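Wulus Table Group: Minutes of the Data Collection Meeting
Utwood, upstairs room, Nov 20, 2022
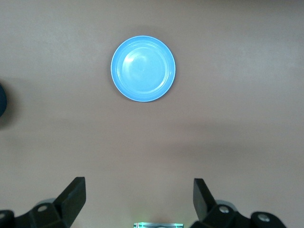
Present and apologies

Present: Felicidad Lagman (chair), Glenys Maihi, Jolene Goodwin, Leonie Lockyer (minutes).
Apologies: Graça Figueiredo, who sent written comments. They ran to two pages and were read aloud at her request. The meeting noted that it was a Sunday.

1. Minutes of the last meeting

Agreed as accurate, except that Jolene did not "volunteer" to relabel the August recordings. She asks that the word be changed to "was asked." Changed. The August recordings remain unlabeled under either wording.

2. Where we are with the plate task

Glenys reported. The set now holds 1584 demonstrations across all tasks, of which 208 are plate pickups. Each one starts with the gripper open and the plate lying flat on the table, and ends with the plate in the rack or with the operator saying something we then have to strip from the audio.

Felicidad asked why we still record audio. Glenys said it was on by default. Felicidad asked if it could be off by default. Glenys will look.

The plate remains the hardest object we have. Cups have sides. Blocks have sides. A plate on a table has a rim and not much under it, and the operators have developed three schools of thought:

Slide it to the edge of the table and take it from there (Jolene).
Press down on one side of the rim and hope the other side lifts (Leonie, formerly).
Come in low with one finger on each side and squeeze (Graça, in writing, underlined).

Discussion of the three schools took forty minutes and is summarized as follows. Jolene's way is slow and works. Graça's way is fast and works for Graça. The press method has been retired after the saucer.

Felicidad pointed out that a policy trained on all three will probably average them, and that the average of sliding a plate left and squeezing it where it sits is a plate on the floor. Glenys said she had seen this happen on Thursday. She has a recording. The meeting watched it twice, the second time for enjoyment.

Decided: one method per object until the end of this round. Plates will be slid. Graça's objection, which she had supplied in advance against this outcome, is recorded.

3. Start positions

Leonie had gone through the wrist camera openings for the plate task and was not pleased. Far too many of them have the plate somewhere near the top center of the view with both fingertips in sight at the bottom and bare tabletop in between. The model will learn that plates live there. It will be very good at plates that live there.

Jolene said that was a comfortable place to start from. Leonie said that was her point.

It was agreed that the operator should not choose where the plate goes. Options considered:

Tape marks on the table. Rejected, as the marks would be in every picture and the model would learn tape.
A printed list of positions, drawn up by script before each session. Accepted.
Throwing the plate. Proposed by Glenys, not seconded.

The script will also vary the arm's starting pose. At present everyone sends it home and goes from home, and home is a very narrow view of the world. Some starts should have the plate out of sight altogether so that there are examples of looking for it. Jolene asked how long an operator is supposed to pretend not to know where the plate is. Felicidad said ten seconds at most, and without acting.

4. Things at the edge of the view

A related matter. Leonie raised the dark round thing that shows as a sliver at the far left in the plate opening circulated with the agenda. She wished to know whether it was a distractor or just something that had been left out.

A frank exchange followed. Glenys's position is that clutter is good for the model and we should have more of it. Leonie's position is that clutter is good for the model if it is written down. The session log for that recording says "blue plate, clean table," and a table with a second object on it is not clean however little of the object shows.

Felicidad ruled for Leonie on the log and for Glenys on the clutter. From now on:

The log gets a line for every object on the table, including those not being picked up.
If you cannot see the whole of it in the wrist view, it still goes in the log.
"Misc." is not an object.

Personal mugs were discussed at some length. They are to stay on the windowsill.

5. Light

Graça's comments included a section on glare. The pale blue plate goes milky across part of the well where the light hits it, and she suspects the model is treating that patch as a feature of plates. Her evidence is that it did badly when she turned off the overhead lamp. Glenys said it also did badly when she left the lamp on.

Shadows were mentioned too. Part of the tabletop is darker than the rest in most of the recordings, and it is always the same part when the lamp has not been moved. Jolene offered to move the lamp between batches. The meeting accepted before she could think about it.

The blinds will be open for half of each session and closed for the other half. Whoever is operating should log which. Felicidad does not want a system of codes for this. "Open" and "closed" are short enough.

6. Failed attempts

We have 233 attempts marked as failures, and have been arguing since August over what to do with them. Positions have not moved much.

Glenys wants to keep them in a separate folder with a short reason for each. Jolene wants to delete them on the grounds that most of them are hers. Graça (in writing) wants to keep the ones where the operator recovered, such as a second try after the fingers closed on nothing, and throw out the ones where the operator simply gave up and reached in by hand.

Graça's proposal was adopted. A recovery counts as a good demonstration provided the operator did not stop to apologize to the robot in the middle of it, which leaves a long pause where nothing moves. Leonie has measured one of these pauses. It will not be attributed.

Any recording with a human hand in it goes out. Jolene asked about thumbs. Thumbs are part of the hand.

7. Labels

The instruction text attached to each recording is a mess. For the same task we have "pick up the plate," "pick up plate," "get the blue plate," "plate to rack," and "plte." Felicidad did not mind the variety as people do talk differently, but would like it to be on purpose.

Leonie will write a sheet of acceptable phrasings and operators will be given one at random at the start of each run. Color may be mentioned only when there is more than one plate to choose from. Glenys disagreed, saying people mention color whenever they feel like it. The sheet will have some of each. "Plte" will be corrected.

8. Target for the next round

Glenys proposed 80 new plate demonstrations before we retrain, all by the sliding method, all from the scripted positions. Jolene said this was a lot of sliding. Divided among four operators it is twenty each, which Jolene agreed was less when put that way, then asked who the fourth operator was. It is Felicidad. This was news to Felicidad.

The 208 existing plate pickups will be kept but tagged by method, so that we can train with and without them and settle the argument with something other than volume. Leonie to do the tagging. Graça's will be easy to spot.

9. Any other business

The Ulldale people have asked if they can have a copy of the set when it is finished. Felicidad will say yes and will avoid defining "finished."

Cabello has quoted for replacement fingertip pads. The quote was considered high. Deferred until somebody has compared it with the cost of the pads we ruined by cleaning them with the wrong thing.

Glenys asked that people stop leaving the gripper closed overnight. Agreed in principle by everyone, including whoever does it.

Actions

Glenys: audio off by default; position script, including arm start poses.
Jolene: move the lamp between batches; August relabeling (carried over, third time).
Leonie: phrasing sheet; method tags on existing plate pickups; new log form with a line per object.
Felicidad: reply to Ulldale; learn to operate the arm.
Graça: sort the failures according to her own proposal.

Next meeting to be fixed once the first twenty are in. Not a Sunday.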